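Packing bench notes, small parcels, August 19, 2025
A thread, mostly for my own reference.
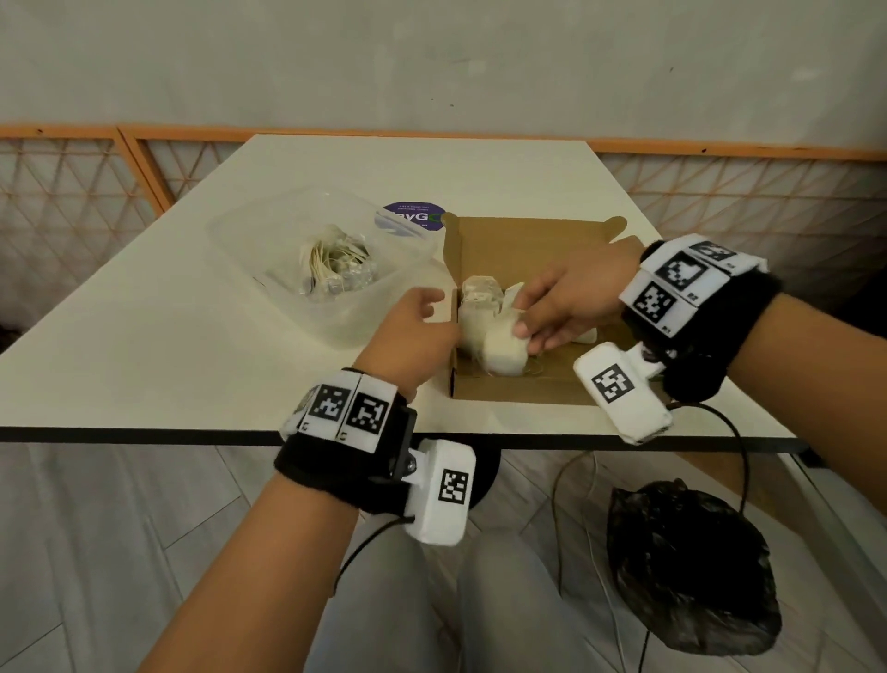
1/ The carton spec for the Driseo kits changed in July and the packing order had to change with it. The old carton opened on the short side and everything went in flat. The new one is a tuck-lid with a tab, so the lid folds up and back and stays out of the way while both hands are inside. Wrapped pieces now go in one at a time, with one upright against the left wall. The paper packets stay in a clear plastic container to the left of the carton until the wrapped pieces are seated.

2/ Order matters more than speed. Wall piece, center piece, right corner, then paper. If the paper goes in first it slides under something and you find out at the scale.

3/ On the scale: the Driseo kit target is 400 g packed. Tolerance is tight enough that a missing packet shows up. A missing sticker does not, so stickers get a visual check before the lid closes.

4/ Wrapping. We tried two thicknesses of sleeve from Zundberg. The thinner one creases at the corners but takes up less room, and the lid closes without pushing. The thicker one looks better on the bench and bulges the front panel. Staying with thin.

5/ Clear container vs. the old gray tray: clear wins. You can see from either end of the table when the packets are running low. Small clear plastic parts are the exception. They vanish against the bottom. I put a sheet of dark paper under the ones at my own station and would like to see that everywhere.

6/ Table surface. White is fine for spotting lint and torn wrap, bad for spotting white packets. No plan to change it. The Rahman tables are the right height and I am not reopening that discussion.

7/ Yesterday's run was 76 cartons. Two came back from the scale, both light, both missing the paper. In each case the packets were still in the container, which is at least easy to trace.

8/ Lid tab: fold it once before filling. A tab folded for the first time on a full carton tends to tear at the slot – then you are taping a carton designed to need no tape.

9/ Void fill: none for this kit. The upright piece does the job if it is pressed to the wall. Shake the closed carton once. A faint rustle is paper. A knock means the center piece is loose, so open it and reseat.

10/ Still open: whether Todis wants the label on the lid or the long side. Their sheet says lid, their sample had it on the side. I have asked. Until they answer, closed cartons are stacked unlabeled, lids up, on the lower shelf.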